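The One-Pen Desk
Do we really need a method for where to put a pen?

By Riaan Fourie

The course cost 300 dollars and the first lesson was about a pen. You were supposed to pick it up, hold it, and decide whether it had "earned the surface." I held mine. It was a gray ballpoint from a dentist's office and it had, as far as I could tell, earned nothing, but it wrote, and I had a phone number to take down, so I used it and put it back where it had been. I believe I failed the lesson.

The one-pen desk has been going around for a while now. If you've missed it, the idea is that a work table should hold one thing to write with, one small container, and whatever you're working on at that moment. Everything else goes in a drawer, on a shelf or out of the house. The people who teach it like to say your mind will follow your table. The people who sell things for it have a lot of small containers in stock.

I've been writing about furniture and household goods long enough to be suspicious of any plan for owning less that begins with a shopping list. This one came with nine items. There was a tray from Darkar, long and shallow, meant to hold a single pen. There was a Brasura cup, which the catalog calls a vessel. There was a felt mat to go under the vessel. I bought the tray and the vessel and skipped the mat, and then I did what the course told me and cleared my table on a Saturday morning.

Clearing it took until lunch. I'll be fair about this part: I liked it. There is real pleasure in wiping down a surface you haven't seen the whole of since you moved in. I found two good pencils, a tape measure I had already replaced, the warranty for a toaster and a great many dried-out markers. I tested every marker on the back of an envelope, which you should do too, because I had been putting dead ones back in the jar for years. Anyone can do this part for free. Most of the benefit I got from the whole business came out of that one morning, and I could have had it for the price of a trash bag.

The afternoon was less convincing. With one pen in its tray and one cup beside it, the table looked fine, a bit like a hotel. Then I sat down to work. I needed a pencil for a drawing, then a ruler, then the stapler, and every one of them was in a drawer or across the room. By the end of the day I had gotten up so many times that I started leaving things out, and by Tuesday's mail the pile was back to a decent size.

The teachers have an answer for that. They say the trips are the point, that walking to the drawer makes you ask if you need the thing. I did need the thing. I needed the stapler because I had two pages.

What bothers me more is the cup. A good deal of thought goes into these cups now. Clear glass is in favor, and so are fancy rims: scallops, points, petals, little collars that make the thing look like it came off a camera or a cake. The argument for glass is that you can see the table through it, so it takes up less room to the eye. Fine, but it takes up the same room to the elbow. A small, light glass standing near the middle of a table is going to get knocked over by somebody reaching for the phone, and if it's short, a pen stood up in it will help tip it. My vessel came down twice in the first week. The old jar it replaced, an ugly heavy thing that used to hold mustard, had stood in the same spot for years without any trouble.

And the small ones don't really hold pens at all. Look at the catalog pages and you'll notice how often the pen is lying down next to the cup. A round cup with a rolling pen beside it is the standard arrangement. What's the cup for, then? I called Motaung, who make three sizes, and asked. A pleasant woman on the phone told me that customers use the smallest size for paper clips, or a tea light, or "as a pause." I wrote that down with the dentist's pen.

I don't want to sneer at people who find this useful. My neighbor has a tiny apartment and eats at the same table she works at, and for her the rule of one pen and one cup is plain good sense, since it all has to move for dinner. She didn't take the course. She got there by being short of space. My own table is big and I do messy work on it, and I think the rule fits my life about as well as a galley kitchen would fit a bakery.

There's also the matter of cords. I have never seen a lesson on cords that I believed. The photographs in these books are taken on tables where nothing plugs into anything, and at home everything does. You can put away every pen you own and the black cables will still be there, looped over whatever will hold them. The course gave cords half a page and recommended a box. I have a box. It's where cables go to get tangled in private. Until somebody deals honestly with cords, I'm not going to be lectured about ballpoints.

If you want my advice, and it costs nothing, here it is. Clear the table once, properly. Throw out whatever doesn't write. Keep the tools you reach for every day within reach, even if there are seven of them and they don't match. Put them in something heavy with a wide bottom. If you love a pretty glass, buy the pretty glass, set it toward the back, and don't let anyone tell you it's a system.

As for pens that roll, a rubber band around the barrel stops most of them. Or pick one with a clip. The Darkar tray does this too, I'll admit, and does it nicely, but it's a lot of tray for one pen, and when I measured it I found it used up more of my table than the mustard jar did with everything in it.

The second lesson arrived in November. It was about paper and promised I could get from 1,000 sheets down to a single folder. I haven't opened the third. The tray has receipts in it now, and the vessel has a few screws from the back of a radio that I mean to get to when I find the right screwdriver, which I think went into a drawer that Saturday with everything else.

I still try the arrangement now and then when company is coming, one pen down flat and the glass to the right of it, and I can see why people like the look. Then somebody asks for a pair of scissors.

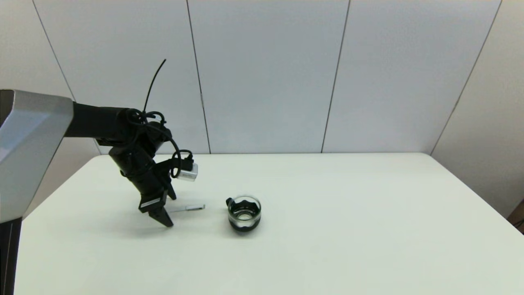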